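The capsule wardrobe, and other things I was sold

I have been reading about linen again. It started with one of those newsletters, the sort that arrives with a beige photograph at the top and a heading like "Fewer, Better". I don't remember signing up. It told me that the average person would be happier with 28 items of clothing, including shoes, and that the way to get there was to buy several new ones.

I want to be fair to this idea because I fell for it once. In January I read a whole book on the subject, lent to me by Ailsa Menzies, who had given up at chapter three and should have warned me. The book wanted me to lay every garment I owned on the bed and ask each one what it was doing for me. My gardening trousers are doing plenty for me. They would not have survived the interview, though, as they have a hole in the seat and are the colour of a puddle.

What bothers me most is the arithmetic. The book says a good linen shirt "pays for itself" if you wear it often enough. Pays whom? I have never had a penny from a shirt. What they mean is that a large number divided by another large number makes a small number, and that would be just as true of a cheap shirt, only smaller. Cost per wear is a fine way to compare two things you were going to buy anyway. As a reason to buy something you weren't, it is rubbish.

Then there is the washing. I was told by a very confident woman on a market stall that linen gets softer every time it goes through the machine. All right, it does. So does a cotton tea towel. So does anything, up to the point where it falls apart. She had a bedspread at 700 pounds, and when I asked how long it would last she said "generations", and when I asked whose generations she went to serve somebody else.

My brother-in-law Darnell is more of a believer than I am. He bought 12 metres of unbleached cloth online two years ago, intending to make curtains, and has made one curtain. It hangs in his back bedroom, where there are two windows. He says the second window gets less sun. I have stood in that room in the morning and I would dispute this.

I should say where I do agree with the fewer-and-better crowd, or people will write in. Most of us have too many clothes. I certainly do. There are jumpers in my loft that I moved from one house to another without opening the bag, and I couldn't tell you now what colour they are. If somebody took them away tonight I would never notice. But I got to that opinion by carrying the bag up a ladder, and I didn't need a book for it.

I also think mending is worth learning, although the people who write about it make it sound like a religious retreat. You thread a needle, you swear, you sew the button on, you find it's on the wrong side. Themba Mathebula showed me how to turn a collar when we shared a flat, and it took me 18 evenings to do one shirt to a standard he would let me wear outside. He did his own in front of the football. I have turned two since. The second is better than the first, if you stand back a bit.

The colour is another matter. Why is all of it beige? Oatmeal, flax, sand, stone, mushroom, something called "Hora" that I had to look up and that was, when it loaded, beige. I am told this is because natural cloth looks like that before it's dyed. Fine, but people have been dyeing cloth for thousands of years and presumably had their reasons. 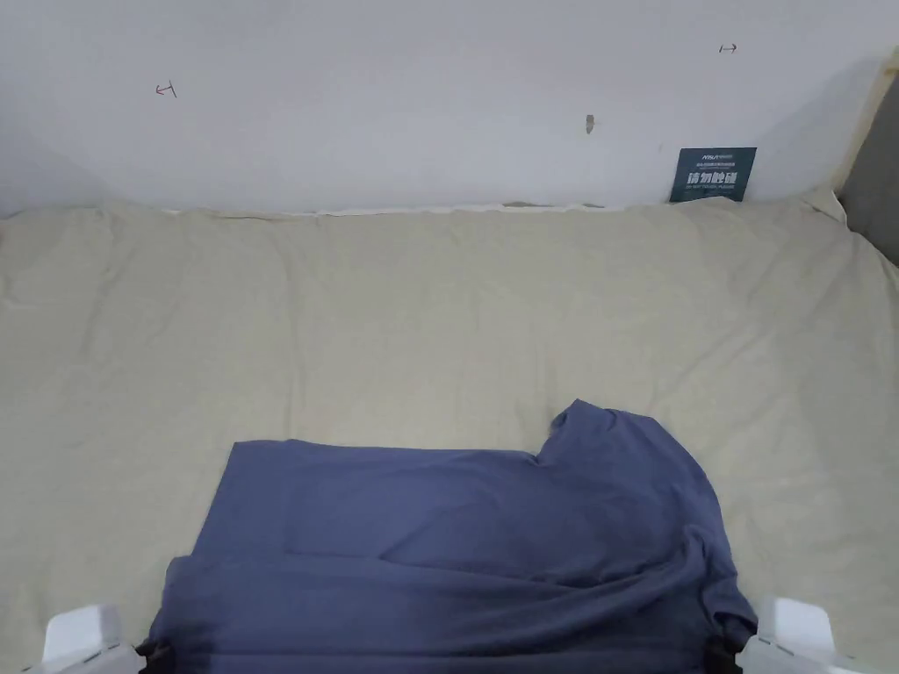 Beige cloth, white wall. The look, more or less.

I put the question to Heidrun Wyss, who used to sell fabric and now very sensibly doesn't. She said pale neutral shades sell online since they look much the same on every screen, so fewer people send them back. That's the most convincing thing anyone has told me on the subject, and it has nothing at all to do with calm or simplicity or how the Danes live. She did add that she has beige sheets herself and likes them.

So here is where I have got to in November 2020. I have cancelled the newsletter, or at least pressed the button that claims to cancel it. I have kept the gardening trousers. I have not bought the shirt, though I did have it in the basket for a day or so, and the shop has written to me twice since to say that it misses me.

Next time I want to have a go at wool, and in particular at the claim that you never need to wash it. If you own a jumper you haven't washed for years, please leave a comment. From a distance.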